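31 October 2019

Recording day again. I got in before eight and the simulator was already up on the big machine, so Valentin must have left it running overnight. The plan for the week is 400 episodes of the board task, and as of last night we had 81 we were willing to keep. Tonight it is 135, so 54 more.

Most of the morning went to a bad reset. When an episode ended, the arm went back to its start pose but the controller kept the old target for a moment, and the first few steps of the next episode had a jump in them. Aurelia found it by plotting the joint angles. I had been looking at the video and saw nothing wrong. She fixed it in the Divia script and we threw out 17 episodes that had the jump. I had them in yesterday's total, then took them out, so the 81 is the clean number.

After lunch I drove and Rigoberto labeled. I am better with the hand controller than I was last week but I still rush the last part, when the gripper is close to the work and should slow down. Rigoberto wants slow and fast both in the data. Teodor wants only the clean ones. We had this talk already on the Lotulent job and did not settle it then either. For now I save everything that finishes and put a speed tag on it, and they can filter later.

Two failed episodes kept on purpose, marked as failed. The rest of the failures I deleted.

Jonas called about disk space. The depth images are the problem. I told him we could store them at half size and he said he would check with the training people first. No answer by the time I left.

Starting positions took up the rest of the afternoon. The randomizer had been putting the loose pieces in nearly the same few spots, and a model trained on that will just learn the spots. I widened the ranges and went through the new layouts one at a time before recording from any of them. In one I stopped on, the gripper hangs just above the rear of the board, one purple block stands by the front left corner and the other is back behind the left side, with the small tan pieces out in front. That is more spread than we were getting, so I kept the new ranges. Tomorrow I want to try different lighting with the same layouts, and get past 200 if the reset holds.
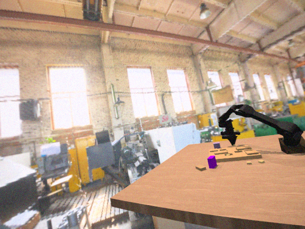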